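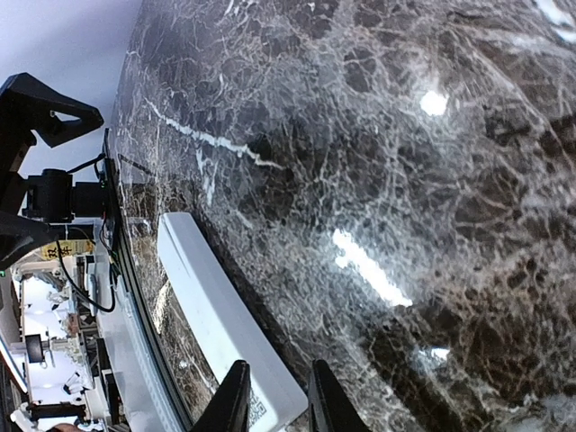

The dark marble top, with one of the white blocks on it.

Mar 16, 2022
By Luzius Brunner

Binorgate fit-out: progress report to the Cunari fund

You asked for a short report this time, after the last one ran to an appendix. The money first, then the furniture.

Of the 2,000 released for surfaces and lining, most has gone on the tabletop. I had argued for something plain. Lanz, who supplied it, argued for marble, and Lanz was holding the catalog. What we have is a polished dark top in brown, charcoal and gray, with fine pale veins running all over it and one thick white one that visitors tend to follow with a finger. It looks like the lobby of a bank. It is also very shiny, and the overhead lights come back at you off the stone in bright spots. I have asked Arnar to quote for diffusers, and will report the figure once I have recovered from it.

The white blocks are in use as our standard object. They are long and flat with rounded edges, and a small QR code is printed on the side. They show up well against the dark stone, which was the one argument for the marble that I had to concede. We ordered 17 and I would like two more, as the stock list and the drawer disagree.

The walls of the enclosure are finished. The color was listed as "light neutral" and is lavender: back, left and right. I was prepared to send the panels back, but the delay would have been five weeks and people have grown fond of them. The finish is smooth and pale and so far wipes down with a damp cloth.

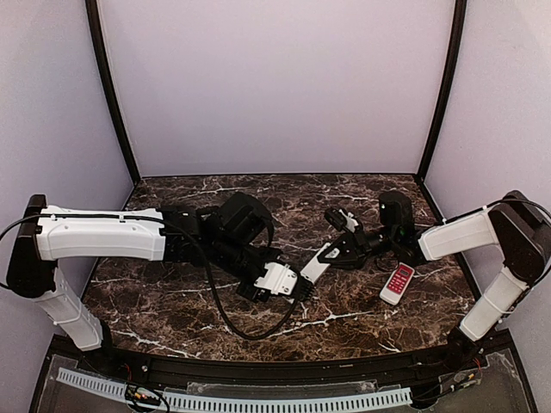
Still to do

Cable tidying. There is a loop of black cable that hangs down onto the marble in front of the left gripper, and I would like it up and clipped. Clips are cheap. Agreement on where they go has taken two meetings.

Lighting. See above under glare. Nothing can be fitted until Arnar replies.

Table edge. The dark rim needs a proper look along its full length before we sign off with Lanz. I have held back the last part of the payment until then, and Lanz has noticed.

The next installment falls due in April. I would ask that it be released on the normal date, since the diffusers will not wait and neither, I gather, will Lanz. Receipts are in the shared folder, in the order I found them.

Related items
Binorgate fit-out: first report, with appendix
Surface samples and prices from Lanz
Cunari fund: reporting dates

Contact: Luzius Brunner, Binorgate project office | © 2022 Binorgate | Back to top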